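Friday, evening

Spent most of today on the sink set for Warnen. Pei-shan wants 70 good runs from the kitchen before we move to the next room, and as of lunch we had 6. I drove the first half and Kwok-wai drove the second. We are working in the simulator for all of these, so there is no cleanup between runs, only the reset key and the wait while the kitchen loads again.

The wait is longer than it was last week. Witold thinks it is the new lighting. I wrote down the load times for him and he said he would look on his side in Neketthorpe.

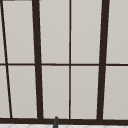
Nayeli asked whether we should start saving from the moment the run loads or from the first hand movement. We have been doing it both ways, which is a problem. The 937 runs from the old set all start at load. She wants the new ones to match so the model does not see two kinds of beginning. I agreed and changed the setting after lunch. The morning runs will have to be done over or kept in a separate folder. I put them in a separate folder for now.

The other argument was about the written instruction that goes with each run. Gizella had been typing a different sentence every time, and Kwok-wai had been pasting the same one. Gizella says the model needs variety. Kwok-wai says it needs to be right first. We settled on a short list of wordings to pick from. I will write the list on the weekend.

Went through the sink layouts with Gizella before we quit. The crowded ones are slow to drive. I bumped things I did not mean to bump and threw out 2 runs for it.

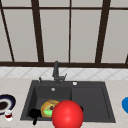

Sink layout with the bagel-like item in the left basin and the red ball in front.

My wrist is sore from the controller. Kwok-wai is going to take the first half next time. Still need to send Pei-shan the count and ask her if the separate folder is all right.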